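How to get old smell out of a second-hand sofa?

Posted by bodport_renter in Home and Cleaning

Hello all. In June we moved to Bodport and bought a second-hand fabric sofa from a family there. It is olive green, very comfortable, and the price was good. But when the room gets warm in the afternoon, there is a smell like an old closet. I vacuumed it 2 times and left the windows open, and it became only a little better.

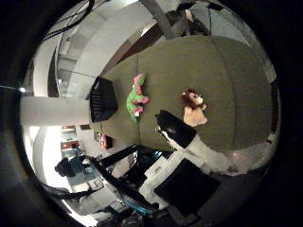

The cushion covers do not come off, I looked everywhere for a zipper. The label says Gomedar and under it only the letter W. My daughter plays there every day, so I prefer not to use something strong. Can I use baking soda on this kind of fabric, and how long must it stay?

prustard_mill

W means you can use water-based cleaner, so you are lucky. Baking soda is fine too. Put it on with a kitchen sieve so that it is thin and even, leave it for 18 hours, then vacuum slowly with the brush head. I did this with my mother's armchair and had to repeat it after one week. Do not forget the gap behind the seat, most of the smell in ours was coming from there. I found old crumbs and one sock.

If it still smells, mix one part white vinegar with 4 parts water and spray very lightly. Try first on the back side where it will not show. The vinegar smell goes away when the fabric is dry.

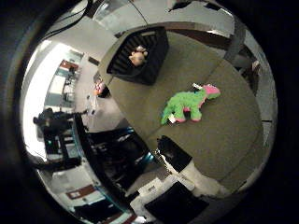
Soft toys take the same smell from the fabric, so wash them in the same week, or it will come back to the sofa. Put them in a pillowcase, cold water, gentle program, and dry them in the air.

lintroller2774

just buy a new one

radonjic_street

I agree with the baking soda, but please check the underside also. Turn the sofa on its back and look at the thin cloth below. Ours was stored in a basement on Radonjić Street before we got it, and this cloth was the whole problem. We removed it and stapled new cotton, and the smell was gone in a few days.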